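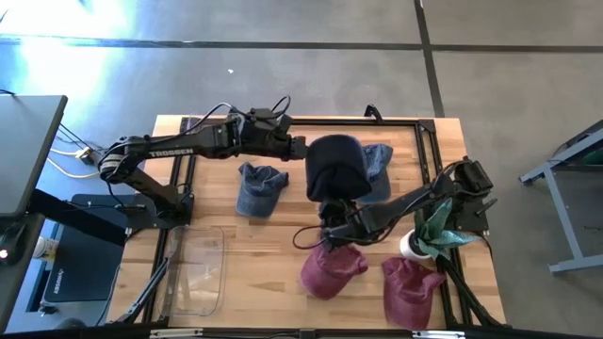
Figure 1. Caps and a navy knit beanie on the sorting table.

Sorting Headwear by Material
Tin-yau Tsao and Petrică Văduva
11/23/22

Our part of the Skillness project covers hats. We wanted to know which kinds are hard to put away neatly in a clear plastic container. Baseball caps have a stiff bill and keep some of their shape, while knit hats fold almost anywhere.

We logged 42 trials, 22 of them with denim.

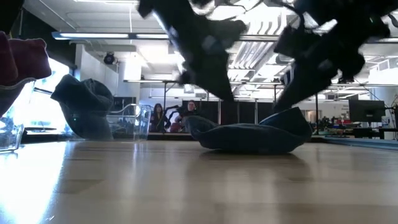

Denim gave us the most trouble. A cap laid over the rim of a bin tends to stay there until it is pushed down, so we now score "in the bin" and "on the rim" separately. The score sheet from April had one column for both, and those results are left out of Table 2.

Wool hats still have to be added.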